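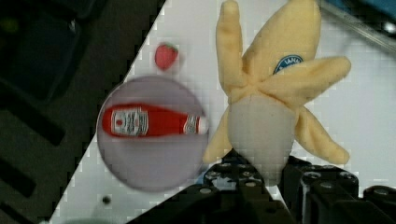
crumbtray wrote:
Did anyone get the cancellation to stick the first time? I've clicked the link in my Zalteo account twice and both times I got an email asking me to "pause instead." I don't want to pause. I have a closet full of toys already.

plainbagel
Mine stuck on the second try, but I had to use the laptop. The button isn't in the phone version at all, or it wasn't last April.

Going back to what I asked on page one, because we've drifted: has anyone seen a reason to believe the "developmental stage" boxes are matched to anything? 33 dollars a month is a lot for a quiz with four questions. I filled it out for my son at eighteen months and then again as a test, saying he was three, and two of the items in the next box were the same ones.

Re: Toy subscriptions, worth it or not?
Emiliano Bustamante
I'll take the other side. We did Zalteo for a year and I'd do it again. My kid's grandparents live far away and used to send whatever was on sale. The box gave them something to pay for and gave us fewer giant plastic things. Whether the stages are real science, I never cared. It was stuff he played with.

plainbagel
Fair, but then what you're buying is a gift service, and they should sell it as one. The site says "100 percent matched to your child." Matched by whom? I wrote and asked. I got a paragraph about play being the work of childhood and a coupon.

old_sock_drawer
The reviews bug me more than the quiz. 1,289 of them on the product page the day I looked, and I couldn't find a single one under four stars. I've read more complaints than that about paper towels. I left a three-star review in the fall (nice toys, box arrived crushed, one duplicate) and it still hasn't shown up.

crumbtray
Same! Mine was a two. I figured I had used a bad word. 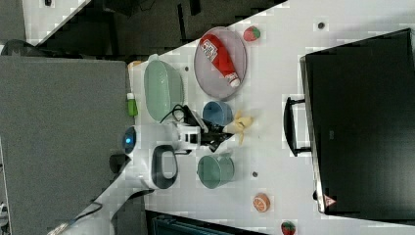

nightfeed_nora said she'd tried both Zalteo and Mirkeo and couldn't tell them apart after the first month, except that Mirkeo lets you send things back.

plainbagel
Sending back is the only version of this that makes sense to me. But did you check what they charge for a missing piece? A friend of mine got billed for a whole set of play food over one lost item. The terms say "at our discretion," which is a phrase I've never seen work out in the customer's favor.

nightfeed_nora
They never billed us, and we lost plenty. I know that's only one family. They also didn't ask when I returned a set short, so maybe nobody opens the bags. Which raises a different question about how they get cleaned.

old_sock_drawer
"Professionally sanitized between homes." I'd love to see that spelled out. A wipe is a kind of sanitizing.

Emiliano Bustamante
You people would ask a library to boil its books.

old_sock_drawer
My kid doesn't chew library books. Okay, he chewed one.

plainbagel
I did some adding up last night, so here it is for whoever finds this thread later. A year of Zalteo came to 400 dollars for us with the one shipping charge they slipped in. I went through everything we still have and sorted it by what gets used. The pretend food gets used every day. So do the soft toys, though he has favorites and the rest sit there.

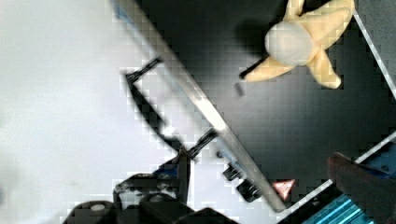

The wooden puzzles got used for a week each. The "sensory cards" I found behind the radiator, still wrapped. I could have bought the things he likes at the secondhand place on our street and had enough left for a decent pair of winter boots.

I'm aware that I only know what he likes because we tried a lot of stuff. Emiliano is going to say that, so I'm saying it first.

Emiliano Bustamante
I was going to say that.

crumbtray
What about Nasr? Someone in my building swears by it, but she also has a referral code in her email signature.

nightfeed_nora
Every second person recommending Nasr has a code. I'd want to hear from someone who doesn't get a free month out of it.

old_sock_drawer
Try your local toy library if you've got one. Ours is in a church basement, it's open two mornings a week, and the selection is uneven. It costs next to nothing. You can look at the thing before you bring it home.

Emiliano Bustamante
And it closes at noon, if it's like ours. I work. The box came to my door.

plainbagel
That's a real point and I don't have an answer for it. I still think they should drop the stage talk.

crumbtray
Update: third try at canceling. It went through and I have a confirmation number. They also offered me half price for two months, so if you want the discount, that seems to be how you get it. I'll believe it's canceled when I see my card statement.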